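Chapter 8
Friction, and Why I Stopped Hating It

I grew up in Wamell, where the road down to the river freezes solid every winter, and I learned my physics on the seat of my pants. You push off, you slide, you keep sliding, and then you meet the Clenitz bridge! Years later, when I sat down to write this chapter, that hill was the first thing I thought of.

Most of us meet friction as the villain. It wears out brake pads, heats up bearings and makes the couch impossible to shift on moving day. But try walking, tying a shoelace or holding a pencil without it (I'll ask you to imagine exactly that in Exercise 2).

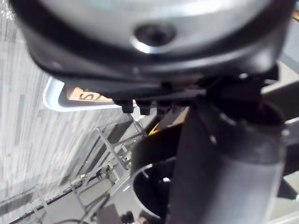

8.1 Two kinds of grip

Put a book on a table and push it gently with one finger. It stays put. The table is pushing back just as hard as you are, and we call that static friction. Push harder and at some point the book lets go and slides, usually with a bit of a jerk. Now you're dealing with kinetic friction, and it's normally the weaker of the pair. Keep the book handy, we'll load it up with a mass of 100 grams in the next section and work out our first coefficient.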